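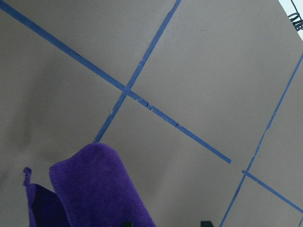

Ticket: Recurring room bookings show one hour late in Pralenia

Status: Closed
Opened: May 2024
Opened by: Embla Kristiansen, Baird building
Assigned to: Jitendra Awasthi
Also on ticket: Kamlesh Semwal, Benedikt Bühler
Priority: Normal
Affected: Pralenia room calendar, door panels, email reminders

Original report

Our standing bookings in the Baird building are showing up an hour late. The weekly planning meeting is booked for 9 a.m. and has been for a long time. The door panel says 10. The web calendar also says 10 if I look at it from the front desk computer, but on my laptop it says 9. Reminder emails go out for the later time.

It does not happen with every booking. If I make a new one today it comes out right everywhere. Only the old repeating ones are wrong. I tried deleting one meeting out of a series and adding it back, and that one meeting is now fine, but I don't want to do that for the whole year.

Two groups have walked in on each other already. Please let me know if I should put up a paper schedule in the meantime.

Jitendra, first reply

Thanks Embla. Please do put up a paper schedule for the rooms that share a door panel. Don't delete any more of the series yet. I want to look at them as they are.

Can you send me:
The name of one series that is wrong
The name of one series that is right
The month each one was first created, if you know it
Whether the front desk computer was replaced or reset recently

Embla

Wrong: Planning, weekly, large room. Created last November.
Right: Supplier calls, small room. Created last week by me.
The front desk computer has not been replaced. It did get updates and I had to sign in again afterward.

Jitendra, first look

Checked the clock on the front desk computer. Correct time, correct time zone, daylight saving set to automatic. Checked the clock on the door panel for the large room. Also correct. So neither device has the wrong time. They are being told the wrong time for the meeting.

Cleared the browser data on the front desk computer and signed in again. No change. Tried a second browser on the same machine. No change. Signed in there with Embla's account and got the right time. Signed back in with the front desk account and got the wrong time again.

That means it follows the account and has nothing to do with the computer. Looked at the front desk account profile in Pralenia. The time zone field is set to a fixed offset, the standard time one, which does not move when the clocks change. Embla's profile has the city name, which does.

Changed the front desk profile to the city name. Signed out and in. New bookings look right, old series still wrong. 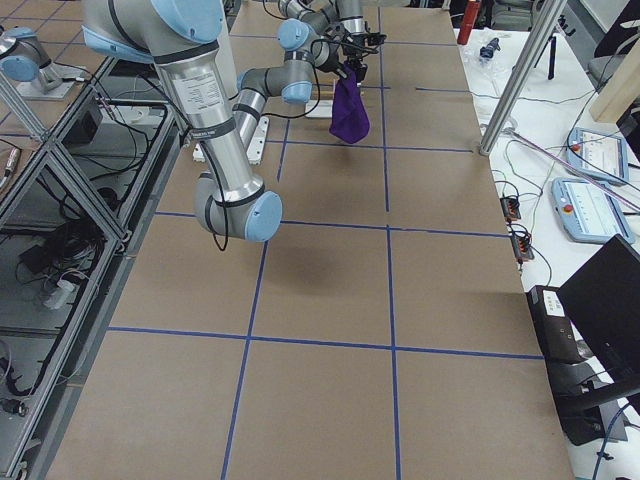

The old series were created under the front desk account, and Pralenia saves the organizer's time zone with the series at the moment it is made. Changing the profile later does not go back and touch them. I exported the Planning series as a calendar file and opened it in a text editor. The start line has the fixed offset in it. The Supplier calls export has the city name.

It still doesn't explain why Embla's laptop shows the old series correctly. Asked Kamlesh, who did the setup for the Kumbridge office.

Kamlesh

The laptop is probably not reading from the server copy at all. The desktop app keeps its own copy of anything the user was invited to, and it only refreshes a series when somebody edits it. Embla accepted the Planning invite in November, so she has the November version. Turn off the local copy in the app settings and look again. I expect it will go wrong, and that will be the true state.

We had something close to this at Kumbridge. I fixed it by hand there since it was only a few series. I would not do it that way again. People who had declined one date got invited again and were annoyed.

Jitendra

Turned off the local copy on Embla's laptop with her watching. The Planning meeting moved to 10. Kamlesh is right. Turned it back on so she is not worse off than before.

So the list of causes now looks like this. The front desk account had a fixed offset. Every repeating booking made from that account carries the offset. When the clocks changed in spring, all of those slid by an hour on anything that reads from the server, meaning the panels, the web calendar and the reminder mailer. Single bookings made and used before the change were never affected, so it went unnoticed through the winter.

Ran a report of all active series for the Baird building where the organizer is the front desk account. The report lists 40 series. I checked a sample by hand and they all have the offset.

Options as I see them:

Option one, edit each series by hand. Slow, and sends new invites to everyone.

Option two, use the bulk edit page. It can change room and organizer but I can't find a time zone field in it.

Option three, ask Skundow support whether they can change the stored zone from their side with no notices sent.

Opened a case with Skundow for option three. Benedikt, adding you because you have the support contract login.

Benedikt

Skundow replied. They have a repair job that does this. It takes a list of series numbers and a target zone. It is run by them and we have to agree to a window when no one edits bookings. They asked for an export beforehand. They also want to know if any series was corrected by hand already, because the job will move those the wrong way.

Embla, besides the one meeting you re-added, were there any others?

Embla

There were 5 in total. I had forgotten that Eusebio fixed some of the ones for his own group before I reported it. He did it by moving the meeting an hour earlier so it would display right.

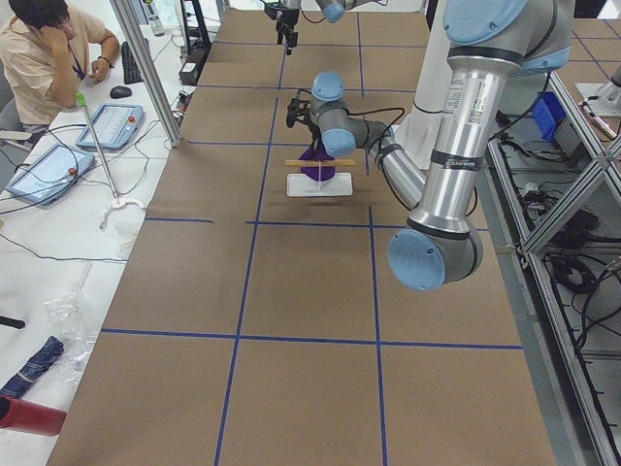
He can give you the names. He says one of them also has a single date that was moved to the small room, and he would like that to stay where it is.

Eusebio Gallardo

Names sent to Jitendra by email. For all of mine I dragged the whole series one hour earlier. The room swap is only for one date. Nothing else special about them. I would rather you put my series back to the original time and let the repair handle them like the rest, if that is easier for you.

Jitendra

Easier, yes. Steps taken before the window:

Exported every series on the report and saved the files in the ticket folder.
Moved Eusebio's series back to their original times with notices turned off.
Left Embla's single re-added meeting alone. It is now a separate booking and is not on the list.
Sent the list of series numbers to Skundow through Benedikt.
Emailed all room users in Baird asking them not to edit bookings until further notice.

Test run: asked Skundow to start with 2 series only, one with a changed date in it and one without. Both came back at the right time on the panel. The changed date kept its room. The web calendar took a few minutes longer to catch up. No invites went out.

Full run done after that. The job took nearly 40 minutes. Checked afterward:

Door panels, large and small room: correct.
Web calendar, front desk account: correct.
Web calendar, Embla's account: correct.
Desktop app with local copy off: correct.
Desktop app with local copy on: correct.
Reminder email for Planning: says 9 a.m.

One panel near the stairs still had the old times. Restarted it from the settings menu and it picked up the new ones.

Embla

All looks right from here. Paper schedule is down. One person asked why their reminder came twice this morning.

Jitendra

The second reminder was queued before the repair and had the old time in it. There may be one or two more of those today. They can be ignored.

Follow-up items

Check the time zone field on all shared accounts, including Kumbridge. Kamlesh has this. Done for Baird, two other shared accounts had the same fixed offset and have been changed. Neither owned any repeating bookings.

Add the time zone field to the setup sheet for new shared accounts. Jitendra, done.

Ask Skundow whether the fixed offset choices can be hidden from the profile page. Benedikt asked. They logged it as a feature request with no date given.

Look at the bookings again after the clocks go back in November. Reminder set for Jitendra.

Closed by Jitendra Awasthi with agreement from Embla Kristiansen. Exports are kept in the ticket folder until the November check is finished.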